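On not being sure, and getting the tea on anyway
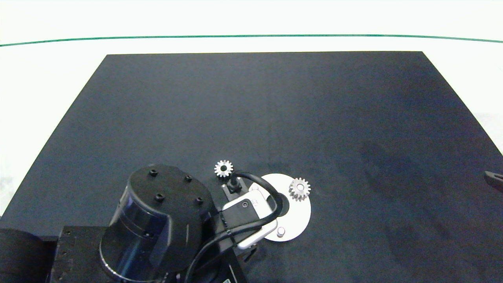

No. 338

My gran in Trimdale used to say she'd believe in tomorrow when it turned up, and I've been chewing on that all week – can you know a thing that hasn't happened yet? Wubit Kumsa lent me a book on doubt (thank you, Wubit!) and I got as far as page 7 before I had to put it down and walk to Sturkgate and back. I still think I know the sun will rise. I just can't say how.

Filed under: Thinking aloud
2 min read
7 comments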